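Section 3. Setting Up Your Flidau Table Lamp

Welcome to the part most people skip! We do understand, because a lamp looks like a thing you plug in and switch on, but the Flidau has a long arm and a wide head, and it will treat you much better if you give it a quiet half hour on a Saturday morning. Have your table cleared and your screwdriver handy before you begin. If you bought the Tamiru floor base instead of the clamp, go to Section 4 and come back to us at step 5.

CAUTION: Leave the lamp unplugged until you are told to plug it in.

1. Choose your spot. The clamp belongs on the far edge of the table, on the side opposite your writing hand. A right-handed person should clamp it on the left.

2. Open the clamp fully, slide it over the edge, and turn the knob until it is snug. Then wait a minute and turn it a little more. Old tables with soft wood will give slightly under the pad, and you may want to slip a bit of felt in there.

3. Lower the arm into the clamp socket until you feel it drop. It should swing from side to side without lifting. If it sticks, take it out and try again – please don't oil it.

4. Cover your work area with one large sheet of plain white paper. A dark or shiny tabletop will fool your eye while you are aiming the light, and paper is kinder to everybody. You can leave a strip of table bare at the far edge for the clamp. Keep anything small you are working with in a shallow container on the paper.

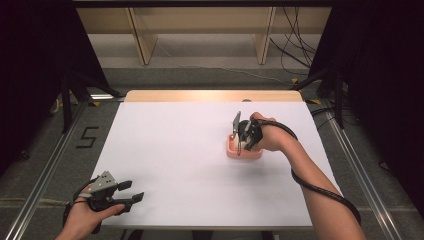

White paper over a light wooden table, with a shallow container in use right of center.

5. Plug in the lamp and press the power button once. The lamp comes on at 70 percent brightness, which suits most people for sewing, puzzles, and letter writing. Hold the button down to go brighter. At its highest setting the Flidau gives 1,495 lumens, and that is a great deal of light for one table, so bring it up slowly the first time.

NOTE: A faint warm smell during the first evening is normal and goes away. A buzzing sound is not, and you should unplug the lamp and write to us.

6. Raise the head as high as the arm will comfortably go and tilt it so that it faces straight down. Sit in your usual chair, in your usual slouch if you have one, and check that you can't see the bulb panel.
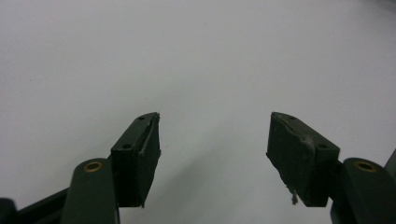
7. Now comes the fine aiming, and it is worth doing twice, once by day and once after dark with the ceiling light off. Loosen the small collar behind the head, turn the head a little, and look at the surface below. What you are after is soft light from above with no bright patch in the middle. A pale matte surface should look as smooth as the one shown, where all you get is a faint darkening toward the upper right corner and a slightly bluish-gray area across the lower middle. A little falling off like that is fine for close work. When you are happy, tighten the collar with your fingers only.

8. Press and hold the memory button for 5 seconds. The lamp blinks and keeps your brightness for next time, even after a power cut.

CAUTION: The vents on top of the head get hot. Please don't drape a cloth over them to soften the light. The Allis diffuser (part 659) snaps on underneath and does the job safely.

If the arm sinks during the evening, see "Adjusting the Spring" in Section 6. And if that doesn't cure it, write to Femke Van Rooij at the Hulbridge help desk and tell her which clamp you have and how thick your tabletop is.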